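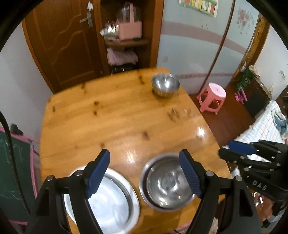

2 min read

Dear friends of the Bisgaard,

The leaves along Cundemine Road are starting to turn, and I find I'm already thinking about which quilts to bring down from the attic (the heavy green ones, I expect, and the striped pair for the back bedrooms). We had a full house nearly all summer, and I want to thank every one of you who came, and especially those of you who came back!

Now for the news. From the first week of March we'll be opening the five garden rooms on the Garka side of the inn. They are a bit smaller than the lake rooms, but they get the morning sun, and each has its own door onto the lawn, so early risers can slip out with a coffee and not worry about the stairs. Two of them will be set aside for guests with dogs.

Breakfast will run until 11 all through the off-season, which I know will please the late sleepers. Detlef Sperling is staying on in the kitchen, and his rye rolls are staying with him.

Returning guests can book the garden rooms ahead of everyone else, starting 11 September 2025. Just call the front desk or reply to this letter, and do tell us if you need a crib.

Warmly,
All of us at the Bisgaard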